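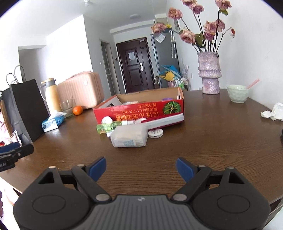

4.2 Packing and Sorting on a Shared Table

Whether a machine can yet clear and pack a household table depends largely on how much the objects differ from one another. The Rostis set was collected to test this question in ordinary homes and contains 3,622 attempts, of which 1,506 involve placing an item into or beside an open container. Figure 5 shows one such table: an open cardboard box already holds a purple item and a pale package, while a tube-shaped package rests across its front lip and a pump bottle stands before it. A policy must decide whether the tube counts as packed. Human raters disagreed on similar cases, and we therefore scored them separately.

Following Prothero, we report success only when the item remains in place after the fingers open. Under this rule, soft packets and thin-walled glasses account for most of the 414 failures in the packing group. Rigid boxes were handled reliably. We do not consider the task solved for home use.

Figure 5. Table with open box and mixed household goods, viewed from the gripper.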